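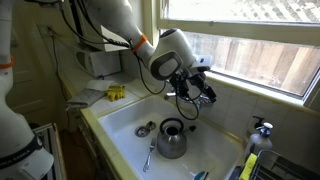 Equipment Review: Sturo Remote Teaching Kit for Two-Arm Work

Prepared for the Shek Centre for Household Robotics
Reviewers: Zawadi Bakilana, Faisal Paracha
Operators: Ngọc Ung, Pin-yu Yu, Melina Karagiannis

Purpose of the review

The Centre was asked to advise its member laboratories on whether the Sturo kit is suitable for recording household demonstrations with two robot arms. Members had reported mixed results with hand guiding in kitchens and laundry rooms, and several were considering a change to remote control before the next funding round in March.

The review covers setup, operator comfort, quality of the recorded demonstrations, software and support. It does not rate the arms or the grippers, which members will already own. Prices are not listed, as they differ by institution and by the number of arms to be driven.

What is supplied

The kit consists of two hand-held controllers, a foot pedal, a base station with a stand, and a licence for the recording software. A hard case is included. The controllers are joined to the base station by cable, and each has a trigger that opens and closes the matching gripper. Pressing the pedal connects the operator's hands to the arms. Releasing it holds the arms in place, so that the operator can return the hands to a comfortable position before continuing.

Adapter plates for arms from other makers are sold separately. We used none.

The test task

Most of the trial was carried out at a kitchen sink. A real kitchen gives the operator the conditions that matter for this work: a faucet that stands between the gripper and the back of the basin, polished metal that throws back the window light, and a counter already occupied by a dish rack and a soap bottle. The kettle has an arched handle that suits a two-finger grasp. The fork, lying flat on the basin floor, is much the harder item.

Operators were asked to lift the kettle clear of the basin, set it on the counter, pick up the fork and place it in the rack. Later sessions added the sponge and the faucet lever. All sessions at the sink were run without water.

In all, 1,328 demonstrations were recorded with the Sturo kit. A further 300 were recorded by hand guiding, in which the operator stands beside the arm and moves it directly, to give a point of comparison.

Setup

The printed guide is short and clear. Mr. Paracha had both controllers driving the arms on the first morning without calling the supplier. Matching the operator's space to the arms' space takes longer than the guide suggests. The operator must hold each controller at a series of set points, and a shaky hand at any of these requires the whole series to be repeated. An option to repeat a single point would be welcome.

Cables deserve planning. The arms bring their own, and a loop that hangs below a gripper can drag across the rim of a sink or catch on a faucet when the wrist turns. The kit can do nothing to prevent this, and the software has no means of warning of it. Operators should check cable slack through the full range of wrist motion before recording begins.

Operator experience

Ms. Ung, who had driven arms remotely before, was at ease within one session. Ms. Karagiannis had used only hand guiding and found the first day discouraging. The pedal was the main difficulty. New operators tend to release it while the gripper is still closing, and the result is a pause in the recording at exactly the point where the motion should be smooth. By the end of her third day the habit had gone.

The controllers are well balanced. The triggers are stiff, however, and two operators reported a sore index finger after long sessions. We settled on a limit of forty minutes followed by a rest, and recommend that members do the same. The trigger spring can be changed for a lighter one, which Sturo sends on request. The lighter spring should be the standard fitting.

There is no force feedback. When a finger of the gripper presses on the basin floor, the operator feels nothing and must judge the contact by eye. For the kettle this was a minor matter. For the fork it was the leading cause of discarded attempts. Ms. Yu developed a method of lowering the gripper at a slant until one fingertip stopped moving, then closing slowly, and the other operators adopted it. We advise that it be taught from the start.

Where the operator stands also has an effect. The supplier suggests a position behind the arms, facing the same way. At a sink this places the gripper between the operator's eyes and the object for much of the reach. A step to one side improved the view considerably, although the operator then needed some time to become used to the angle between hand and arm. The software allows the controller directions to be turned to suit, and this setting should be saved under each operator's name.

Quality of the recordings

Demonstrations made with the kit were smoother than those made by hand guiding in the free part of the reach, and less smooth in the last few centimetres before a grasp. A second advantage is that the operator's hands and body stay out of the camera views. With hand guiding, an operator's forearm was present in a large share of the recordings, and these could not be used for training from images without further work.

Two-arm motions were possible with the kit and close to impossible by hand guiding with one person. Holding the kettle steady with one gripper while adjusting the grasp with the other is a useful motion to teach, and no operator managed it by hand guiding to an acceptable standard.

Of the demonstrations recorded with the kit, 566 were kept after the first strict screening, in which any pause, slip or contact with the faucet led to rejection. Members should not read this as a fault rate. Many of the rejected recordings contain a slip followed by a good recovery, and these are of value when teaching a robot to correct itself. The software would serve this purpose better if recoveries could be tagged at the time of recording.

Comparison with the Flundby handles

The Centre already holds a set of Flundby handles, which use a small copy of each arm in place of a free controller. The operator moves the copy and the full-sized arm follows joint by joint. The Flundby set gives a better sense of where the elbow is, and this is valuable under an upper cabinet or beside a wall. It must be built to match a particular arm, it takes up bench space, and it is tiring for operators with a short reach.

The Sturo kit leaves the position of the elbow to the software. In open rooms this caused no trouble. Close to a window frame or a cabinet, the elbow sometimes swung out in a way the operator had not intended. Keep-out zones can be drawn in the software and should be considered essential in any kitchen.

Software

Recording starts and stops by a double press of the pedal or by a key. Files are saved in a common open format, and our existing tools read them without change. The review screen is plain and responsive. Searching by operator or by object is simple, provided that the labels were entered correctly; there is no spell check and no fixed list, and our archive now contains several spellings of "strainer".

One fault must be noted. On a Wednesday afternoon the base station lost its connection to the left controller during a session, and the software continued to record with the left arm held still. No alarm sounded. The supplier's dealer, Gollovetti, replied the same day and provided an update that stops the recording when a controller is lost. Members who buy the kit should confirm that this update is installed before any data are collected.

The operator manual, document 1,612 in the dealer's catalogue, is written in everyday language. The French edition was not available at the time of review.

Ratings

Setup: Good
Comfort: Fair, or good with the lighter trigger spring
Two-arm tasks: Very good
Fine contact tasks: Fair
Software: Good, once updated
Support: Very good

Recommendation

The Centre recommends the Sturo kit to members who need two-arm demonstrations, who move between rooms, or who train from camera images. Members whose work depends on careful contact with flat or thin objects should arrange a loan before purchase. Those who already own Flundby handles and work at a single fixed bench have little reason to change.

Loan requests should be sent to Ms. Bakilana at the Centre and should state the model of arm, the number of operators and the space in which the kit will be used.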